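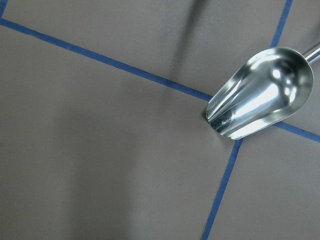
Cucharón de acero sobre una superficie marcada con cinta azul.

Agosto, 7:40 h | Por Bakari Biwott
Imprimir | Enviar por e-mail

Skeltance abre al alza. Otra vez. Dos sesiones seguidas en verde y el parqué ya habla de rebote, palabra peligrosa en agosto, con medio mercado en la playa y el volumen por los suelos.

El detonante, Redivbridge. La gestora confirmó anoche que compra la división de envases de Kaijage por 94 millones, deuda incluida. Pagará en 2 plazos. El primero, al cierre; el segundo, si los margenes aguantan.

¿Y Eltine? Callada. Era la otra candidata, la que todos daban por ganadora en primavera. Sus acciones se dejaron un buen pellizco antes de la campana y nadie en la casa coge el teléfono. Mala señal, o vacaciones.

Los analistas, divididos. Unos ven a Skeltance como próxima presa. Otros recuerdan que cotiza a 30 veces beneficios y que a ese precio no hay quien se acerque. Mientras, los pequeños accionistas compran. Compran mucho, y tarde, como casi siempre que que suena la palabra opa.

Los resultados de Kaijage salen antes de fin de mes.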